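Distero forum > Outdoor builds > Home-built rover on loose sand

samar_rover
2018-01-31
Hello all. I am building a four-wheel rover in our shared workshop, and I test it at a sand football ground near my home. On hard ground it drives very well. On sand the front wheels dig in when it turns, and then the motors take too much current and the driver board switches off. The gearmotors are Martinelli, the board is an Ornura, and the total mass is 14 kg. Should I change the tyres or the gearing first?

plankton1337
Tyres. Wide and soft, with low pressure if yours hold air. Narrow hard wheels are like knives in sand, whatever gearing you put behind them.

oldgearbox
I disagree. He says the board switches off, so the motors are working too near to stall. With a lower gear he would at least keep moving. Wide tyres also need more torque to turn on the spot, so he could end up worse than now.

samar_rover
Thank you both. I forgot to say that it has no steering, it turns like a tank. Top speed is not important for me, walking speed is enough.

plankton1337
Then don't turn on the spot at all. Make wide curves in your code. Skid steering on loose sand is digging, with extra steps.

oldgearbox
On this we agree. What is your current limit set to?

samar_rover
It was at the factory value. I have now raised it a little and added a ramp of 200 ms on the speed command, so the wheels do not jump at the start. I also wrote a curve mode where the inner wheels never stop completely. With this I did 3 runs and the board did not switch off in any of them. The tyres are still the old ones.

My new question is about the camera, which sits low on the body. I want the rover to drive towards the goal by itself, and I thought the posts would be easy to find.
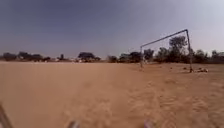

My code looks for long straight lines and keeps the two which are nearest to vertical. Sometimes it keeps the crossbar instead, when the rover comes from the side and the bar looks very slanted. I have tried a stronger edge filter, but then the thin tubes disappear completely against the sky.

plankton1337
Put a bright marker on one post and follow the colour. Ten lines of code and you are finished.

samar_rover
It would work, yes, but I would like to do it without adding anything to the ground. Other people play there — I don't want to leave tape on their goal.

oldgearbox
Throw away every line that leans more than a few degrees, and check that the lower end reaches the sand. A crossbar can't pass both. But correct for the tilt of the rover first, or your posts will lean too each time a wheel sinks.

samar_rover
The tilt I did not think about. There is already a gyro and accelerometer board in my drawer, I will mount it this week and write here again.

plankton1337
And buy the tyres!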